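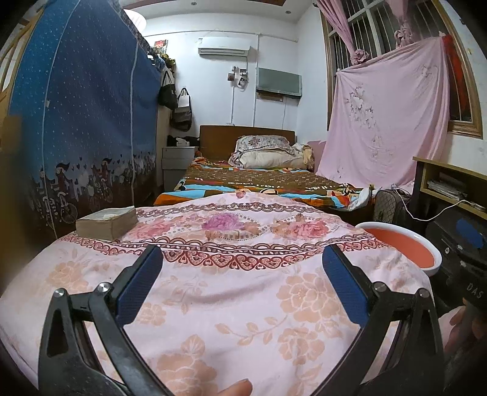 Home recording FAQ - Pullunel hand tool

Updated in May. Read before your first shift pls, most of the mail we get on Mondays is already answered on this page.

Do I need a robot at home?

No. You do the task with the hand tool, the tool records how it moved and what it saw, and the robot side happens later at Palbridge. Remote control sessions are a seperate program, see near the bottom.

What counts as one demo?

One task, start to finish. Press record, wait for the beep, do it, stop. Folding a shirt is one demo. Folding a shirt, then going to get the next shirt, also gets counted as one, and then it gets split or tossed. So stop in between.

Do I start with the fingers open or closed?

Open. All the way, every time. Nothing between the pads. Hold still for a breath before you move in.

Can I use my own room?

Yes, that's the idea. Bedroom, kitchen, hallway, wherever you normally do the chore. Don't clear it out first. Don't stage it either. Do put away mail, bank cards, anything with your address, and turn photos of family around if you'd rather they not be in there.

Lights?

On, please. Ceiling light is fine. Evening is fine too, dark windows are no problem. A lamp pointed right at the camera is a problem.

How fast should I go?

Slower than you would with your bare hands. Not slow motion. If the cloth is swinging you're too fast.

My grip slipped. Start over?

Depends. If you can pick the thing up again and finish, keep going, we want those. If it's on the floor out of reach, stop and mark it "drop" in the app.

Can I help with my other hand?

Only if the task card has the two-hands mark. Otherwise keep the free hand back. Fingertips near the base of the arms are okay as long as they aren't pushing anything.
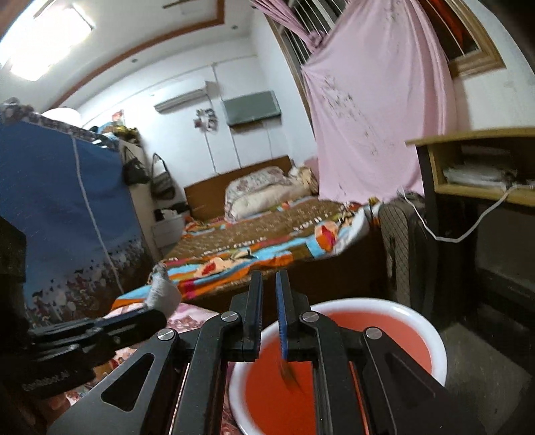
Can the tool get wet?

Pads and fingertips, yes. Joints, no. Handle, definitely no. For basin tasks go straight down, stay shallow, come straight up, let it drip over the basin before you move away. Wipe the pads after. Then wipe the screws as well, they rust. If water gets past the fingers, power off and leave it open overnight, and don't use a hair dryer on it (we've lost two that way).

What about soap, dye, colored water?

Plain dish or laundry soap is ok. Anything that stains, rinse the pads in clean water right after or they go slick. No bleach. No hot water.

How many demos per task?

200 for a full set. You don't have to do them in one go, and please dont try. After an hour people get sloppy and it shows. Move the object a bit every few tries, turn it, bunch it up differently.

How many do you keep?

Last round it was 94 percent. Most of the rest were late starts, so, again, wait for the beep.

Upload is stuck.

Wifi, plugged in, app open. It will sit at the same number for a long time on big files. If it hasn't moved by morning, kill the app and reopen, nothing is lost. The Juvgate app does this more on older phones. Fix is coming.

The app says "tracking lost"

Usually you were too close to something plain. A bare wall, a sheet right up against the lens. Back off, look around the room slowly, try again. Patterned blankets and a bit of clutter help it a lot.

How is this different from Ibrahim?

Ibrahim is the remote control program. There you sit at our desk and drive the arm with a pair of handles, over a screen. Needs training first, two half days. Your hand tool hours count towards the signup list.

Can somebody else in the house take a turn?

Only if they're signed up under their own name. Hands are different, we need to know whose are whose.

Pads are peeling, where do I get new ones?

Ask in the app under Parts. Free. Send the old ones back in the same envelope. Don't glue them.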